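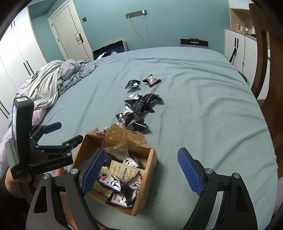
Ghizlane Benkirane asked at the December briefing whether a participant may refuse a task in the middle of a session and still be paid for it. The answer is yes, and the rule is now written into section 2 of the participant agreement.

Call for Participants: Home Handling Sessions with Hand-Held Grippers

Drostcombe invites adults to take part in a review of its good practice rules for recording household tasks. The rules govern consent, privacy in the home, and the safe use of hand-held grippers by people who are not engineers. The first version drew on 1,639 recorded sessions.

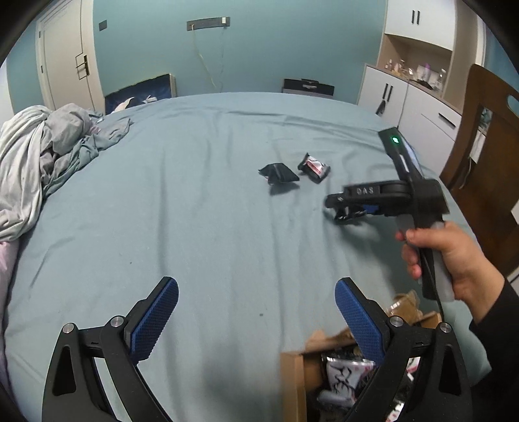

Moving small packets with two hand-held grippers

Participants will:
- complete 3 sessions in their own home, each with a rest break
- remove or cover mail, family photographs and screens before recording begins
- keep fingers clear of the linkages while a gripper is closing
- fill in a short form on any rule found unclear or hard to follow

Applicants must be over 18 and able to hold a light tool in each hand. No technical background is required. Recordings may be withdrawn at any time up to 6 weeks after the last session. Participants are paid per session, including sessions ended early.

Applications should be sent in writing to Jonas Pichler, Participant Office, Drostcombe, by 2/12/21. Questions about the rules themselves may be addressed to Yi-an Ra at the same office.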